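Staff Profile: Natalie Ackroyd, Kitchenware Care Lead

14 November 2023

Natalie Ackroyd joined Zosetti in August as the company's first kitchenware care lead. Her remit covers the cleaning, drying and storage of the tableware used in the firm's 2 training kitchens, which together serve 60 trainees each term.

Ms. Ackroyd began her career at Ukonis, where she managed the dish room of a hotel for eight years. "I learned very quickly that drying is the part people rush," she said. "A bowl goes back on the shelf with water in the foot, and the next person finds a ring. The same is true of metal cups – the outside gets all the attention."

Her first task at Zosetti was to rewrite the care guidelines, which had run to 30 pages. The new version fits on a single card posted beside each sink. It asks that towels be changed at the start of every session and that cups be dried from the inside out.
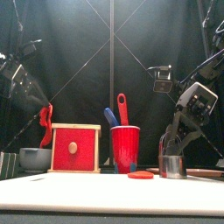
Asked which part of the card had met with the most resistance, Ms. Ackroyd pointed to the rule on cloths. "Everyone has a favorite towel and wants to keep it on their shoulder all day. I ask them to hang it up between uses and to take a fresh one for metal. Polished cups show every streak."

Dean Lambert, who heads the training program, said the shelves are in better order than they were last spring. "We had 244 items on the inventory and could not always say where they were kept," he said. "Natalie walked through the list with each group, and the cupboards are now labeled."

Ms. Ackroyd will turn next to the storage of glassware, including whether stemmed pieces should stand upright or upside down. "I have my own view," she said, "but I would like to hear from the evening groups first." Comments may be left at the kitchen office until the end of the term.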